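Frequently Asked Questions
Tetel Upholstery Cleaning

Booking
Cleaning
Drying and care
Payment

Booking

How do I book a visit?
Fill in the form on the Contact page or call the office. We need your address, what you want cleaned, and what floor you live on. If there is no elevator, please say so.

Which areas do you cover?
Skarico, Cabello and Brison. We go to Brison only when we have two or more jobs there, so the wait can be longer.

Do I have to be home?
Someone over 18 must let us in and sign the work sheet at the end. You can leave in between.

How long does it take?
A two-seat sofa takes an hour. A large corner sofa can take three. Dining chairs are quick unless the seats are heavily stained.

Cleaning

What does the tag on my sofa mean?
W means water-based cleaners are fine. S means solvent only. WS means either one. X means vacuum only, and we will not wet clean a piece with that tag. The tag is usually under the seat cushions or on the underside of the frame.

My sofa has no tag. Can you still clean it?
Usually. We test a small spot at the back first and wait ten minutes. If the color moves, we stop, and you pay only the visit fee.

Can you get every stain out?
No. Coffee, food and mud usually come out. Ink, hair dye and bleach marks often don't. Please don't use store-bought stain remover in the week before we come. It can set the stain, and the residue foams in our machine.

Do you clean leather?
No, fabric only. That includes microfiber, cotton blends and most velvets.

Will it remove pet odor?
It helps if the odor is in the cover. If urine has soaked into the foam, the cushion filling may have to be replaced. We can give you the measurements for a foam shop.

Drying and care

When can I sit on it?
Four to six hours for most fabrics, overnight for thick ones. Open a window or run a fan. Don't use a hair dryer.

How often should I have it done?
Once a year suits most homes. Every six months if you have pets or small children.

How do I look after a dark sofa?
Dark fabric shows lint and dust sooner than stains. Vacuum weekly with the brush attachment and keep it out of direct sun, which fades black to a brownish gray. Wipe spills with a white cloth, never a colored one.

Payment

What does it cost?
The visit fee is $32 and comes off your bill if we do the work. Prices by piece are on the Rates page.

How do I pay?
Card or check after the work is done. We don't take deposits.

Who do I contact about a problem?
Ayantu Negussie handles all complaints. Write to her through the Contact page within seven days of the visit and attach a photo if you can.

Page updated 12 September 2020 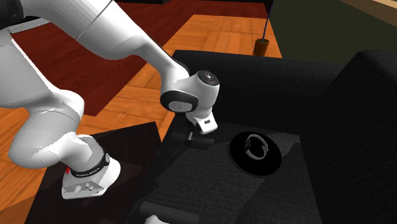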